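Kleinschmidt Opens Kitchen Storage Advice Days at Its Sellcombe Shop

SELLCOMBE, 8th December -- The household goods shop Kleinschmidt has started a series of advice days for people who want more order in their kitchen. The program is named Skamby and takes place in the upstairs room of the shop. Visitors can bring their own food containers, ask questions and try different ways to place them on a shelf. Participation is free of charge.

The idea came from the customers. In June the shop invited them to write on a card what bothers them most in their kitchen. Many cards spoke about containers: the lid that does not fit anymore, the box that is too deep for the cupboard, the dry food that stays in torn paper bags because the right container is standing in the dishwasher.

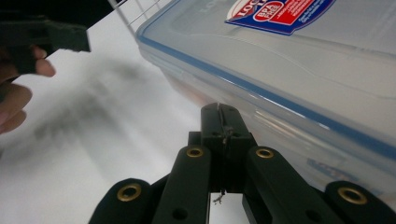
Clear food storage container with a blue sealing strip between lid and body.

"People believe they must buy a whole new set," says Jörg Thiele, who is responsible for the Skamby program at Kleinschmidt. "I ask them first to put everything they own on one table. After this we look at which lids belong to which boxes, and mostly there is already enough. What is missing is a fixed place."

Each session lasts 90 minutes. In the first part, the visitors sort containers by shape and check the seals. A gasket that has become hard or has come out of its groove should be cleaned and put back, or replaced if the manufacturer offers the part. In the second part they plan the shelf. Rectangular containers are preferred in the program, as they stand close together and leave less empty space in the corners than round ones.

Clear containers have one more advantage, Mr. Thiele explains. The content can be checked from the side, without opening the lid. He still recommends a small label with the date of filling, above all for flour, rice and nuts.
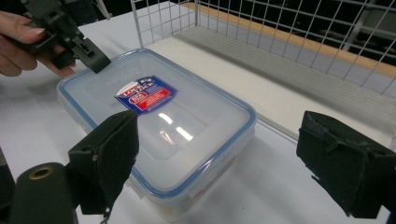
The shop does not limit the advice to products from its own shelves. Containers of any brand are welcome, also old ones, also ones without a lid. For visitors who come without containers, the shop has a selection for practice, among them a rectangular LOCK & LOCK box with latches along the edges of the lid.

A second subject of the program is the height of the cupboard. In many kitchens the boards are fixed far apart, and the upper half of the space stays unused -- or it is filled with stacks which fall when the lowest box is needed. A small wire organizer with an upper and a lower shelf can divide this space. The advice from Kleinschmidt is to measure the inside of the cupboard before buying, including the hinges, and to keep the containers in daily use on the level that is easiest to reach.
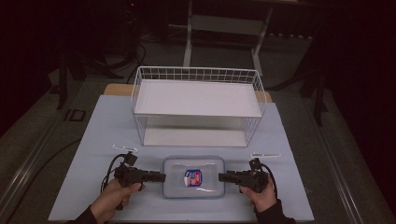 White wire shelf organizer and clear food container on a light blue board.

The next sessions will be held after the holidays, in cooperation with the neighborhood center Stivotberg, where 2 evening dates are planned for people who work during the day. Places can be reserved in person at the cash desk. Children may come with their parents, and a written summary of the advice is given to every visitor to take home.

About Kleinschmidt

Kleinschmidt is a family-owned shop for household goods in Sellcombe. It sells cookware, storage products and small kitchen furniture, and offers a repair desk for pots, pans and handles.

Press contact

Jörg Thiele, Skamby program, Kleinschmidt, Sellcombe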